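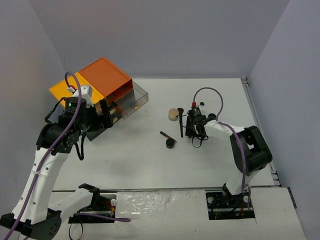
El Sherbiny
Cell technician, Lusside workshop, Astthorpe

Still March, still cold in here, and I've spent most of the day with my head inside the two-arm cell again. I keep telling myself I'll write these entries at lunch while I remember everything, and then it's ten to six and I'm typing with one hand and holding a cold tea in the other. Anyway!

The job was the cables. It's always the cables. We run a purple one along each arm, with a big lazy arch of it over the top of the gripper, and that arch has to be just so. Make it too tight and the wrist tugs on the connector whenever it tips forward. Leave too much and it flops about and finds something to catch on (last month it found the corner of the drawer box, and I found out about it from the noise). I had the left one off its ties twice this morning before I liked it. It comes up over the wrist and back down the white link to the base now, and I can push the wrist about by hand without feeling any pull. There's still a loose stretch at the front that I haven't tidied. I know it's there. It can wait until I've got more ties, I'm down to the silly little ones that don't go round anything.

While I was at it I checked the connector on top of the left wrist, the small white one, and gave it a wiggle. Fine. I always expect it not to be fine. Then both green lights came up and I did my usual little nod at them as if they'd done me a favour.

The right arm was easier, mostly. Its base sits down in the slot in the front board and getting a driver in there means lying along the bench with my cheek practically on the rail. Two of the screws had backed out a bit. I nipped them up, then worried I'd overdone it, then undid them a touch and did them again. The bracket seems happy. I still want a proper look at the little red wires in there before anything else gets changed, as I'm not in love with how they're routed, but that wants a better torch and a better mood.

After that, the fun bit, laying the table. We're on the dressing table things at the moment, so out came the jar with the gold lid, the brush, the little round compact and the thin stick with the red tip, which I've been calling the lip pencil all week. They go in the middle, and the orange box goes back left with its clear drawer pulled partway out so the left gripper can get at it. I've put the box back so many times now that I could do it in the dark. The notes from the Banis lot say to set it square to the back wall before each session and I do, more or less by eye, and then I go round the side and look again and shift it a hair.

I like the stick least. It rolls! The jar just stands there like a good jar, and the stick is off at the slightest nudge. I left it at a slant with its red end almost up against the compact and crept away from it.

Oh, and the plastic sheet is back over the seam at the front. I took it off to wipe underneath and thought about leaving it off, as it never lies flat and it catches the light something awful, but then I remembered how much fluff and how many tiny screws used to disappear down that gap. So it's on again, crinkles and all. I did smooth it with my sleeve, for all the good that did.

Run counter said 568 when I sat down this morning, so I've copied that into the log next to the note about the screws. I'd like to get a good stretch out of the left wrist before I have to open it up again. The drive for it that's been sitting on the spares shelf has 1964 written on its label in marker, and I haven't the faintest idea what that means, shelf number or somebody's joke. Must ask.

For tomorrow: ties (the long ones), the torch, have another listen to the right elbow when it lifts, and bring in the other mug, this one's got flux in it.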